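Why I finally quit the points game

I used to be a loyalty program person. You know the type — I'd drive an extra 12 minutes to the gas station that gave me points, then buy a coffee I didn't want to get the bonus. My sister Mwende thought I'd lost it, and she may have had a point (ha).

The end came in June, when I wanted to use my Resero balance for a weekend away. I had 451 points. The cheapest room was 500! So I went hunting for a way to earn the rest and ended up with a blender in my cart. We already own a blender. I closed the laptop and went to bed annoyed.

Next morning I dumped my purse on the kitchen counter and made two piles: places I'd shop anyway, and places I only went to for the card. Muli stayed, since I buy my bread there and the tenth loaf is free, simple as that. Dallasari went. So did Gallari, who once sent me a birthday coupon for $2 off if I spent $100. Happy birthday to me!
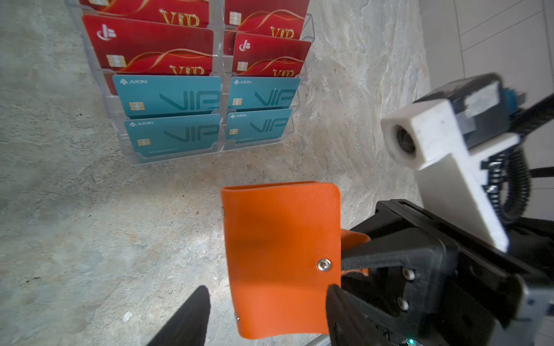 Peninah Kioko

I'll admit the fancy ones still get me. Put VIP in big letters on a bit of red or teal plastic and some part of my brain sits right up. But I've been at this a few months now and my grocery bill is lower, mostly from walking past the "triple points" shelf without stopping.

Next up is the email clean-out, which I've been dreading. If you've got a good way to unsubscribe from everything in one go, please tell me in the comments — I'm doing them one by one and it's taking forever.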